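Kitchen Counter Tips for a Student Robot Arm Project

From the Rastonport robotics club tips page
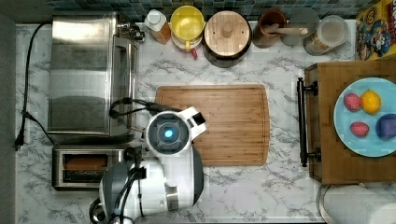 The arm over the cutting board, with the fruit plate on its tray at the right.

Our club works on a kitchen counter every Thursday, and most of what slows us down is ordinary kitchen trouble. These tips are for other school teams getting ready for the Nisisthorpe kitchen task round, or for anyone who has to share a counter with an arm.

Keep the board from sliding
A bamboo board on a smooth countertop moves when the fingers press down on it. Wet a thin dishcloth, wring it out well and lay it flat under the board. Shelf liner works too. Check all four corners by pushing on them with your thumb before you run anything. If the board rocks, turn it over. If it still rocks, use another board.

A board with a groove around the edge is fine for this work, but small fruit rolls into the groove and stops there. We put our drop point well inside it.

Cords
Unplug the toaster and the toaster oven before practice and let them cool. Run their cords along the wall side, away from the arm. The arm's own cables need slack. Move the arm by hand through its full reach with the power off and watch where the cables go. If they drag over the board, tie them higher up with a hook-and-loop strap. Don't use tape, as it leaves glue on everything.

Fruit for practice
Lemons are the best fruit to start with. They hold up to a bad grip and can be used all week. Plums are next. Leave strawberries until the grip force is set, and buy firm ones. Dry all fruit with a paper towel before it goes on the plate. Fruit that has been handled by the gripper goes in the compost bucket and is not eaten.

Our Jakab code sets grip force on a scale that goes up to 1,000. Start low and go up in steps of 20. Write each setting on the log sheet along with the kind of fruit, or the next group will have to do it all over again.

Plates and trays
Set the plate on a tray with handles. When the counter is needed for something else, the whole tray can be lifted off at once. Mark the tray corners on the counter with a dry-erase marker, after trying it on a hidden spot first.

Cleaning up
Power down, then wipe the finger tips with a damp cloth and a drop of dish soap. No spray near the joints. We use Prumix wipes on the counter and plain hot water on the board. Stand the board on its edge to dry. Allow 5 minutes for all of this at the end of practice.

Log sheets go back in the blue binder.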